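Zikiter Robotics Club
Minutes of the January meeting

Present: Gaurav Bhatia (chair), Petro Lytvynenko, Zakhar Hrytsenko, Roksolana Yatsenko (minutes), Usman Bajwa (joined at 4:40 pm)

Meeting opened at 4:15 pm. Minutes of the last meeting were accepted with one fix: the cup task was scored by Zakhar, and Petro kept the clock.

1. Where we are with the table-clearing project

Gaurav opened with the good news, and it really is good. The Rillolex entry now has 501 demonstrations saved and checked, up from 200 at the end of fall term. Huge cheer! The team set 4 object types as the minimum for the entry and all of them are in the set: mugs, bottles, small cards and coasters. Petro asked that we keep going on bottles in particular, as a see-through one is still the hardest thing for our software to find, and everybody agreed.

Zakhar went over the file check. Recordings where the fingers close before they reach the object have been moved to their own folder. He would like to keep them for the talk we're giving to the ninth graders, where they should get a laugh and also explain a lot about timing.

2. Gripper repairs

Petro has reprinted the finger mounts for the second gripper. The old ones had started to crack around the screw holes. The new ones took three tries (the first two warped on the print bed), but they fit well and the trigger feels much smoother. He will print a spare pair and put them in the drawer marked Song, which is what the second gripper is called now. The vote on the name was close and will not be reopened.

Screws: please put them back in the tray by size. Roksolana spent most of a lunch period sorting them.

3. Outdoor recording

This was the longest item, and the most fun. So far we have recorded nearly everything in the lab, under the same lights and on the same two benches. Gaurav proposed that the next batch be done outside on patio tables, with ordinary clutter left on them. Zakhar was strongly in favor. Glass tabletops are a great test, he said, with the deck boards showing through from underneath, and if the policy can pick a mug off one of those it can probably do it on anything in the lab.
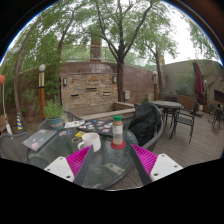 Usman wondered whether we were making things too hard too soon, and said he would feel better if every outdoor session began with a few plain pickups, one object on the table, before the laptops and stickers came into it. Gaurav liked this a lot. Agreed: plain pickups first, then clutter.

Petro asked about moving the light through the afternoon. We will write down the start time and the weather for each session and see if it matters.

4. Gronholm Cup

Registration is in. We are team 203, and we share a practice slot with two other schools. Roksolana has read the new rules: a dropped object can now be picked up again for half points, so it is worth teaching a second try. Zakhar already has ideas for this and was asked to save them for the next build session.

5. To do

Petro: spare finger mounts, new pads for both grippers
Zakhar: session sheet with columns for time and weather
Usman: list of plain pickups
Roksolana: ask the office about the extension cord
Gaurav: slides for the ninth graders

Meeting closed at 5:20 pm. Build session follows in the lab as usual, and snacks are on Gaurav.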